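4. 선반 및 부품 보관함 설치

이 장은 Trovine 조립식 작업대에 상부 선반과 부품 보관함을 추가하는 절차를 다룬다. 작업대 본체의 조립은 3장을, 조명 레일의 배선은 6장을 참조한다. 본 개정판(2019년 3월)부터 Idex 규격 브래킷에 관한 내용이 4.3항에 통합되었다.

4.1 설치 전 확인 사항

본체의 수평 조정이 끝나지 않은 상태에서 선반을 올리면 기둥이 틀어져 고정 나사가 맞물리지 않는다. 작업 전에 다음을 확인한다.

1. 본체 다리 네 곳의 조절 발이 모두 바닥에 닿아 있는지 확인한다.
2. 상판 위에 수준기를 올려 가로 방향과 세로 방향을 각각 측정한다. 기포가 눈금을 벗어나면 3.5항의 절차로 돌아간다.
3. 기둥 소켓 안쪽의 보호 캡을 제거한다. 캡은 운반 시 다시 사용하므로 보관한다.
4. 부품 목록과 실제 부품의 수량을 대조한다. 누락된 부품이 있으면 조립을 시작하지 않는다.

주의: 기둥은 반드시 두 사람이 세운다. 고정 전의 기둥은 자립하지 않는다.

4.2 기둥 조립

1. 좌측 기둥(표식 L)을 소켓에 끝까지 삽입한다. 표식은 작업자 쪽을 향해야 한다.
2. M8 볼트 두 개를 손으로 체결한다. 이 단계에서는 공구로 조이지 않는다.
3. 우측 기둥(표식 R)에 대하여 같은 작업을 반복한다.
4. 가로대를 두 기둥 사이에 걸고 양 끝의 핀을 삽입한다. 핀이 들어가지 않으면 볼트를 반 바퀴 풀어 위치를 맞춘다.
5. 두 기둥의 안쪽 간격을 상단과 하단에서 측정한다. 표준형의 간격은 1,345 mm이며, 상단과 하단의 차이는 2 mm 이내여야 한다.
6. 모든 볼트를 좌우 교대로 조인다. 한쪽을 먼저 완전히 조이면 가로대가 휜다.

참고: 단축형의 안쪽 간격은 1,000 mm이다. 단축형에는 중간 가로대가 포함되지 않는다.

4.3 선반 브래킷

브래킷은 기둥의 슬롯에 걸어 고정한다. Idex 규격 브래킷을 사용하는 경우에는 동봉된 스페이서를 먼저 끼운다. 구형 Flenda 브래킷은 걸쇠의 형상이 달라 본 제품에 사용할 수 없다.

1. 선반의 높이를 정한다. 상판에서 첫 번째 선반 하면까지의 최소 거리는 285 mm이다.
2. 좌우 브래킷을 같은 번호의 슬롯에 건다. 슬롯 번호는 기둥 측면에 각인되어 있다.
3. 브래킷을 아래로 눌러 걸쇠를 완전히 체결한다.
4. 선반을 브래킷 위에 올리고 뒤쪽 홈을 먼저 맞춘 다음 앞쪽을 내린다.
5. 선반 아래에서 잠금 나사를 체결한다.

경고: 잠금 나사를 체결하지 않은 선반에는 물건을 올리지 않는다. 앞쪽에 하중이 걸리면 선반이 뒤집힐 수 있다.

4.4 부품 보관함의 배치

보관함은 상판 위에 직접 놓거나 후면 레일에 걸어 사용한다. 레일에 거는 경우 보관함 뒷면의 턱이 레일 전체 폭에 걸쳐 물려야 한다. 상판 위에 놓는 경우에는 별도의 고정이 필요하지 않으나, 작업 영역의 앞쪽 절반은 비워 두는 것을 권장한다.
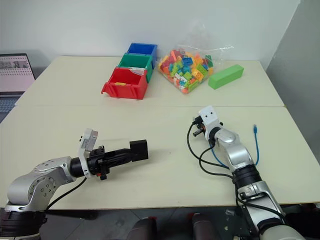

사용 빈도가 높은 부품은 손이 먼저 닿는 위치에 두고, 예비 부품은 뒤쪽이나 상부 선반에 둔다. 색상으로 부품군을 구분할 때는 구분 기준을 작업대마다 동일하게 유지한다. 라벨은 보관함의 앞면에 부착하며, 품번과 보충 기준 수량을 함께 기재한다.

레일에 거는 보관함은 다음 순서로 설치한다.

1. 후면 레일을 기둥 사이에 대고 나사 구멍을 맞춘다.
2. 레일의 상단 높이가 바닥에서 809 mm 이상인지 확인한다. 이보다 낮으면 보관함의 바닥이 상판에 닿는다.
3. 나사를 중앙에서 바깥쪽으로 차례로 체결한다.
4. 대형 보관함부터 걸고, 소형은 남은 공간에 건다.
5. 각 보관함을 가볍게 들어 올려 턱이 빠지지 않는지 점검한다.

주의: 보관함을 세 단 이상 겹쳐 쌓지 않는다. 부품이 담긴 보관함을 레일에 건 채로 작업대를 이동하지 않는다.

4.5 점검 및 청소

설치 후 일주일이 지나면 모든 볼트의 체결 상태를 다시 확인한다. 이후의 점검 주기는 부록 B의 표를 따른다. 상판과 보관함은 중성 세제를 묻힌 부드러운 천으로 닦고 마른 천으로 물기를 제거한다. 아세톤과 시너는 표면을 손상시키므로 사용하지 않는다.

볼트가 반복하여 풀리는 경우 Sundaram 잠금 와셔 세트(별매)를 추가한다. 와셔는 볼트 머리와 평와셔 사이에 넣으며, 한 번 분리한 와셔는 재사용하지 않는다.

4.6 문제 해결

증상: 선반이 좌우로 흔들린다.
조치: 브래킷의 슬롯 번호가 좌우 동일한지 확인한 후 잠금 나사를 다시 조인다.

증상: 가로대의 핀이 빠져나온다.
조치: 기둥의 안쪽 간격을 다시 측정한다. 허용 범위를 벗어나면 4.2항의 5단계부터 다시 실시한다.

증상: 보관함이 레일에서 기울어진다.
조치: 레일 나사의 풀림과 보관함 턱의 파손 여부를 점검한다. 턱이 파손된 보관함은 교체한다.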